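From: Trinidad Llorente
To: Brisden home office list
Date: November 27, 2023
Subject: Re: [brisden] Small desk, too many things

Rochelle Park wrote:
> Do you hang your things on the wall, or keep all
> in drawers? My desk is only 100 cm wide.

Dear Rochelle,

I hang them. The wire organizer is fixed with cable ties, and the iron lives in the bottom of it. The calculator has its place on the black basket.

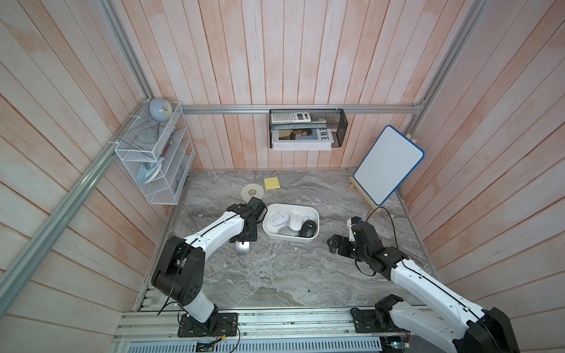

Organizer at left, basket on the back wall.

The sticky notes I leave on the desk, near the whiteboard. For the computer mice I use a plain white tub, and I do not sort them by colour. Three are in it now and one is still outside.

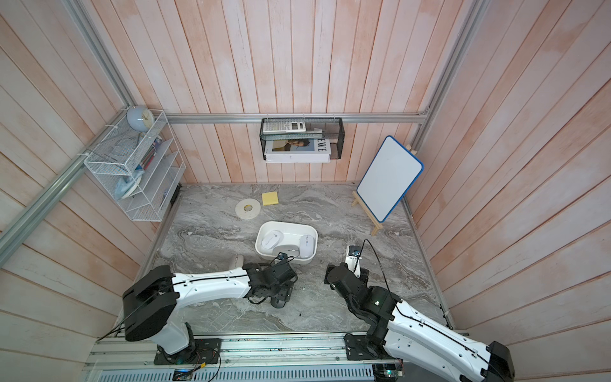
What I would still like to ask

Has anybody tried the Zustari hooks? I need 2, and my neighbour says they do not hold on painted wood.

Kind regards,
Trinidad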